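Friday, very late

Okay, so I said I would go to bed right after the match and it is now nearly one and I am typing this with my feet up on the radiator. We won! 3-0 at Jalali, and my voice is completely gone. I croaked at the bus driver and he just waved me on.

Golshifteh and I got there stupidly early because she wanted the seats by the halfway line, the ones with a bit of roof. The announcer gave the crowd as 2,775, a lot for a February game against Gesow, and I think half of them were in line for tea ahead of me. I missed kickoff by two minutes. Golshifteh did not save me any sunflower seeds.

First half was awful, I have to say. Everything went long and everything came straight back. Estíbaliz Cabello was playing on the left again and you could see she hated it, she kept drifting inside and getting yelled at. Then Saeed (still can't believe they made him coach, I remember him carding me for swearing in the school league) moved her up top at the break and she scored within a minute. A tap-in, but who cares! She got the second too, a proper one, from more than 30 yards if you ask me, with their keeper way off her line. Niloufar Ghaffari did the third from a corner. Her shin, I'm pretty sure. She'll say it was her foot.

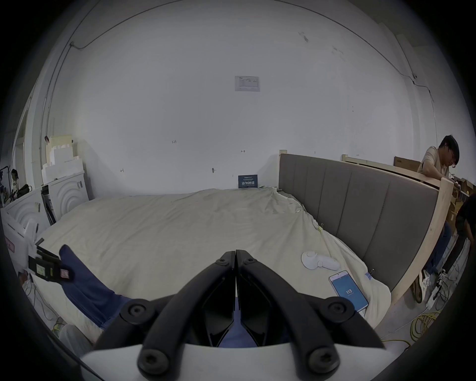 Bed unmade, phone on the duvet.

Anyway the big talk in the stand was all about Niloufar and whether she's off to Standisitz in the summer. Ghazal heard it from someone at the gym, so take that for what it's worth. She's 33 and she's been here since the old changing rooms, and I can't picture the back line without her shouting at it. Golshifteh says good for her, let her get paid for once. I said yes, obviously, and then sulked through most of the walk to the bus. I'd want her to go if I was her friend. I'm only somebody who sits in row F.

Two things I want to remember. The little kid behind us who booed our own throw-ins. And Estíbaliz coming over at the end to give her gloves to a girl at the fence, then standing there blowing on her hands while the girl's dad tried to work his camera.

Jilotard away next, and I haven't sorted a ride. Ghazal's car is still making the noise. There's a train but it gets in an hour after the last whistle would blow, so no good unless I skip work, and I've used up my dentist excuse. Will ask Golshifteh's cousin tomorrow, if I can talk by then. Need to wash the scarf too, it has tea all down one end.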